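The Long Night Shift at Tescombe

Mirjana Vukadinović spent most of August in a rented parking garage, standing in a nurse's uniform while a crew tried to get rid of a buzzing light. The light was supposed to buzz. It was buzzing at the wrong pitch.

The garage doubles as the basement of Tescombe General, the hospital where the second season of the drama Bernthorpe takes place. Viewers who stayed through the first season will remember the town, the flooded quarry and the missing school bus. Most of that is gone now. Satish Kamath, who created the show and wrote both season openers, moved the story indoors and forward nine years.

"I had said what I wanted to say about the quarry," Kamath says. "I kept thinking about the people who worked nights and heard it all secondhand."

Vukadinović plays Anna Bošković, a ward sister who had two short scenes in the first season and is now the lead. She found out by text message. She had already agreed to do a play and had to get out of it, and she still sounds bad about that.

Anna is not an easy part. She lies to her patients in the first episode and steals from one in the third. The show doesn't tell us why until much later, and Vukadinović asked not to be told either. She got her scripts two at a time, the same as the rest of the cast.

"I guessed wrong," she says. "I played four episodes with the wrong secret. Satish said to leave it." 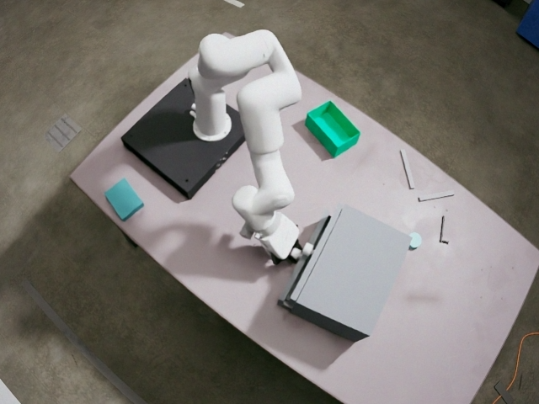
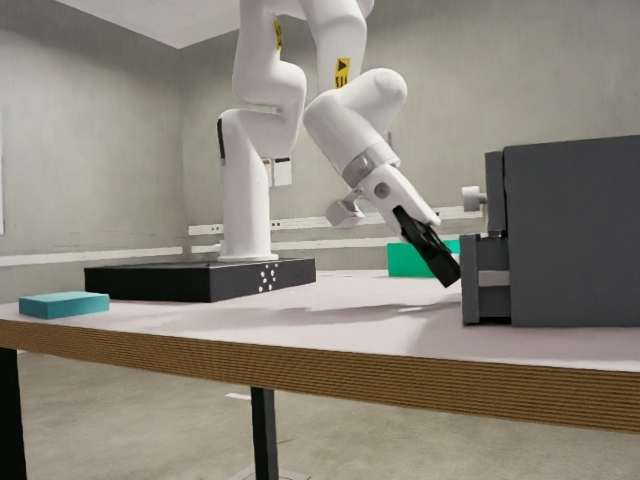 A smaller show with a bigger building

The first season was shot mostly outdoors, in weather that cost the production days. This one has a single main set, a corridor with wards on either side, and the directors use it hard. Episode five follows Anna through one shift with very few cuts. The crew rehearsed it for a week and shot it overnight.

The new network, Irnaston, picked up the series after its first home dropped it. Fans had sent in a petition with 3000 names. Kamath keeps a printed copy in his office and says he has read the comments, including the rude ones.

Some of those fans may be unhappy. The sheriff is gone, and so is the radio host. The bus comes up once, in a conversation between porters, and then the subject changes. Kamath expects letters.

He has an ending in mind and would like one more season to get to it. Irnaston hasn't ordered one. Vukadinović is back in rehearsals for a different play and has kept Anna's shoes, which she says are the most comfortable pair she owns.

Season two of Bernthorpe starts on Irnaston on 5 January 2025, with the first two episodes shown together.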